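Werkstatt-Tipps: Beispiele sammeln, mit denen ein Roboter etwas anfangen kann

Seit ich für unsere kleine Gruppe in Pronholm die Aufnahmen betreue, bekomme ich immer wieder dieselben Fragen, meistens samstags und meistens dann, wenn ich gerade den Kaffee aufgesetzt habe. Wie oft muss man eine Bewegung vormachen? Wohin mit dem Arm, wenn man Pause macht? Und warum lernt das System den einen Handgriff sofort und den anderen überhaupt nicht? Ich habe meine Zettel jetzt endlich einmal zusammengetragen. Vieles davon stammt von Olga Quezada, die mir am Anfang sehr geduldig über die Schulter geschaut hat, und manches habe ich mir mit verdorbenen Nachmittagen selbst erarbeitet.

Vor dem ersten Durchgang

Räumt den Platz so auf, wie er auch später aussehen soll. Das klingt nach einer Ermahnung aus der Schulzeit, ist aber wirklich der Punkt, an dem bei uns die meisten Stunden verloren gingen. Wer eine Woche lang mit einem halb leeren Tisch aufnimmt und danach wieder Schraubendosen, Lappen und die Brotdose danebenstellt, hat dem Modell einen anderen Tisch beigebracht als den, an dem es arbeiten soll. Ein bisschen Leben darf ruhig sein, nur eben von Anfang an.

Schreibt die Aufgabe in einem einzigen Satz auf und klebt den Zettel dorthin, wo alle ihn sehen. »Klotz aus der Kiste nehmen und in die Schale legen« genügt völlig. Bei uns hatten einmal zwei Leute den ganzen Vormittag abwechselnd aufgenommen, und der eine hat den Klotz gelegt, der andere fallen lassen (er fand das flotter). Wir haben alles noch einmal gemacht.

Licht und Uhrzeit

Im Mai scheint bei uns ab vier Uhr nachmittags die Sonne quer durch die Werkstatt, und dann glänzt jedes Stück Metall. Ich nehme deshalb gern zwei Runden auf, eine am Vormittag und eine, wenn die Sonne tief steht. Vorhänge gehen auch, aber dann müssen sie später auch beim Betrieb zu sein, und wer denkt daran schon.

Kameralinsen wische ich vor jeder Runde mit einem trockenen Brillentuch ab. Bitte keinen Glasreiniger nehmen, der zieht Schlieren.

Wie viele Beispiele?

Für einen einfachen Griff fangen wir mit 49 Durchgängen an. Die Zahl hat keinen tieferen Sinn, wir hatten einmal 50 geplant und einer war unbrauchbar, und es hat gereicht - seitdem ist sie geblieben. Für etwas Kniffligeres, also wenn gedreht oder eingefädelt werden muss, nehmen wir uns 200 vor und verteilen sie auf mehrere Tage. Renato Sepúlveda hat für seine Sortieraufgabe einmal 1000 gesammelt. Er war danach eine Weile nicht gut auf Holzklötze zu sprechen.

Wichtiger als die Menge ist mir aber die Abwechslung. Verschiebt den Gegenstand nach jedem Durchgang um eine Handbreit, dreht ihn auch einmal, legt ihn an den Rand. Ich habe dafür einen Würfel in der Schürzentasche: Bei eins und zwei kommt das Teil nach links, bei drei und vier in die Mitte, sonst nach rechts. Ohne den Würfel lege ich es nämlich immer wieder an dieselbe Stelle, da kann ich mir noch so viel vornehmen.

Ruhig vormachen

Führt die Bewegung so aus, als würdet ihr sie einem Enkelkind zeigen. Gleichmäßig, ohne Zögern in der Luft, und am Ende kurz stehen bleiben, bevor ihr die Aufnahme beendet. Gerade das Zögern wird erstaunlich treu mitgelernt! Unser erster Versuch hat über der Schale jedes Mal so lange gewartet, wie ich beim Vormachen auf den Knopf geschielt hatte.

Danebengreifen ist kein Unglück. Wenn ihr den Fehler in derselben Bewegung ausbessert, behaltet den Durchgang und macht im Heft ein kleines K dahinter. Wenn etwas umfällt oder jemand hineingreift, gehört er gelöscht, und zwar gleich, denn abends weiß man es nicht mehr.

Nach 21 Durchgängen mache ich Pause, auch wenn es gerade so schön läuft. Die Hände werden müde, und man sieht es den Kurven später an.

Klebeband auf dem Boden

Kein Hilfsmittel hat bei uns so wenig gekostet und so viel Ärger erspart. Markiert mit kräftig gelbem Band, wo alles stehen soll, was auf dem Boden steht, und zieht die Ecken richtig aus, damit sich ein Fuß oder ein Gestell wieder genau hineinstellen lässt. Auf grau gesprenkeltem Teppich sieht man Gelb auch noch aus dem Augenwinkel, während mein geliebtes graues Gewebeband darauf vollkommen verschwindet.

Drückt das Band mit einem Löffelrücken an, besonders an den Enden. Auf Teppich hält es sonst nur so lange, bis der Erste mit der Schuhspitze daran hängen bleibt. Und wenn ihr es erneuert, dann bitte zwischen zwei Aufnahmereihen und wieder auf denselben Linien, die Kamera am Handgelenk sieht den Boden schließlich mit.

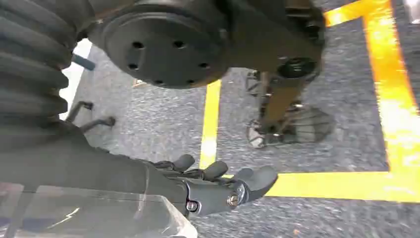 Schrauben, Finger und Kleinkram

Schaut vor jeder Reihe nach den Schrauben an der Hand. Ein Finger, der ein wenig Spiel hat, greift am Montag anders als am Ende der Woche, und man sucht den Fehler dann überall, nur nicht dort. Ein Tupfer Nagellack über Schraubenkopf und Gehäuse zeigt sofort, ob sich etwas gedreht hat.

Krümel und Späne vom Boden sammle ich mit der Fusselrolle auf. Der Staubsauger geht natürlich auch, er verrückt mir nur jedes Mal ein Kabel.

Das Heft

Führt ein Heft aus Papier. Hinein gehören die Aufgabe, die Uhrzeit, wer vorgemacht hat, das Licht und alles, was komisch war. Olga malt immer noch eine kleine Skizze vom Tisch dazu, und so oft ich darüber geschmunzelt habe, so oft habe ich später darin nachgeschlagen. Die Dateien selbst kopiere ich noch am selben Abend auf eine zweite Platte und trage die Nummer der Platte im Heft ein, unten rechts, mit Bleistift.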